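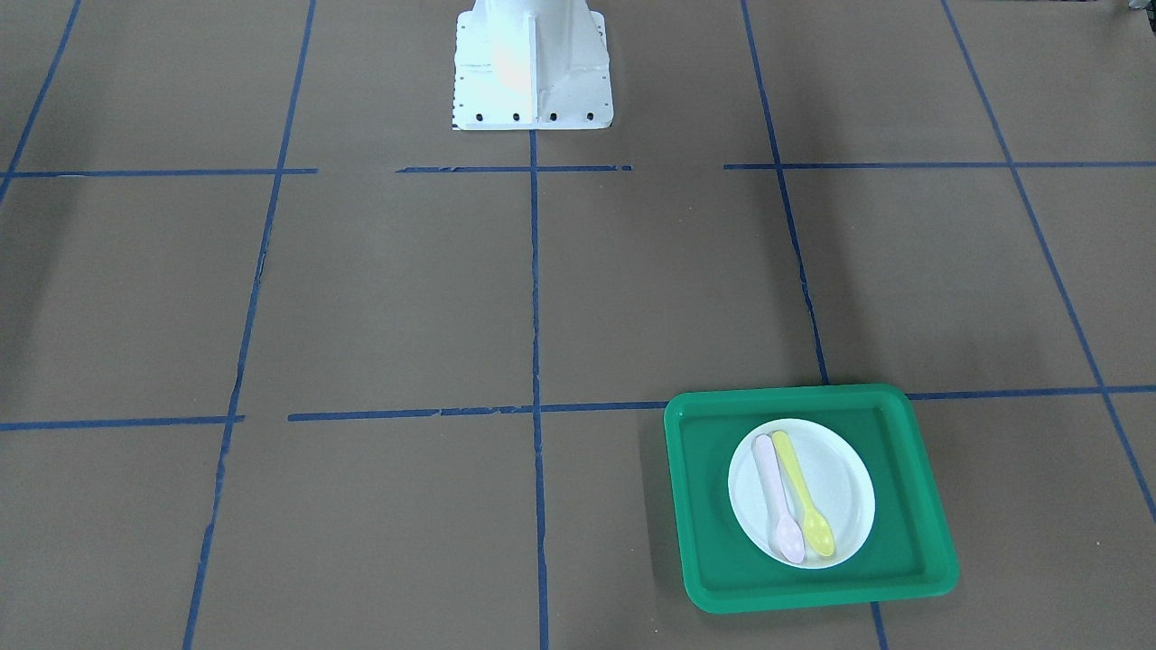

Second arm this year or wait? (budget question)

corkness_bench
Posts: 1302
Our budget gets locked in September and I have to decide what goes in. Current setup is the one above, kraft paper with a blue tape grid, tray and plate in a front cell. I have money for a second arm or for a proper mounting table, not both.

jurham
Table. Paper wrinkles and tape lifts, and then your cells aren't where you thought they were. We paid 300 for a used steel one and it was the best money we spent.

lodcombe3
Disagree. Paper and tape cost next to nothing and you can lay a new grid in a morning. Buy the arm. Prices never come down by the time you get approval.

jurham
A morning every few weeks adds up. Also he hasn't said what he has for spares.

corkness_bench
No spares at all. The quote from Escobar has 3 gripper sets as an add-on, but that pushes me over.

lodcombe3
Then ask them to split the quote. They did it for us, arm on one invoice and grippers on the next year's.

escobar_fan
I'd put spares ahead of either one. Plastic plates and spoons are cheap to replace, fingers aren't. Lead time on ours was three months.

corkness_bench
OK, three months is longer than I can sit idle. Asking for a split quote with the grippers first. Table goes on the wish list for now.

jurham
Still say table.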